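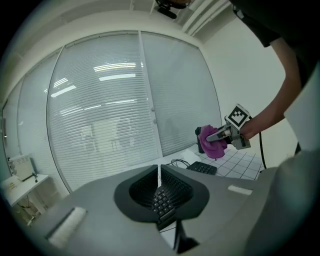
*Purple cloth, gridded work surface.*

**Ticket: keyboard repeats and drops keys after cleaning**
Opened by: Siham Sfeir
Status: waiting on parts

**Problem**

The E key repeats without being held down. The space bar misses maybe one press in ten. Began in October, the morning after the keyboards at the Plerkgate office were wiped down. Same fault in the Rornivard order form and in a plain text file, so I'm ruling out the form.

**Tried so far**

1. Unplugged, waited 10 minutes, plugged back in. No change.
2. Moved to the rear USB port. No change.
3. Swapped in the spare from the Lapiņa desk. Typed two pages with no errors. Fault stays with the original keyboard.
4. Turned off sticky keys and filter keys. No change.

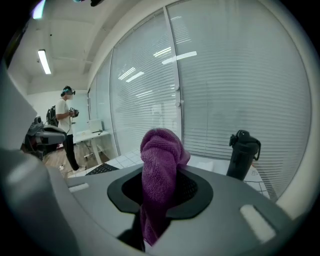

*Towel, black keyboard and water bottle.*

**Update, 2:15 p.m.**

Asked what was used for the wipe-down. It was Idetti spray, put straight on the keys. The instructions we hand out say to spray the cloth, wring it out and keep the keyboard unplugged until dry. Pulled the E keycap and found a sticky film around the stem. Cleaned it with a swab and alcohol. Repeats went from constant to roughly 9 in a 2000-character test. 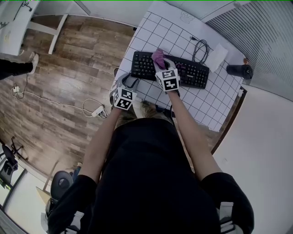 *Cloth on the keys, near the center.*

**Update, 4:40 p.m.**

Took off the space bar. The wire clip under it is bent on the left side and won't seat. Ordered a replacement clip. If the E still repeats once that's in, I'll write the keyboard off and leave the Lapiņa spare in its place.

Cleaning sheet needs the spray step moved to the top. Leaving this open until the clip arrives.

S. Sfeir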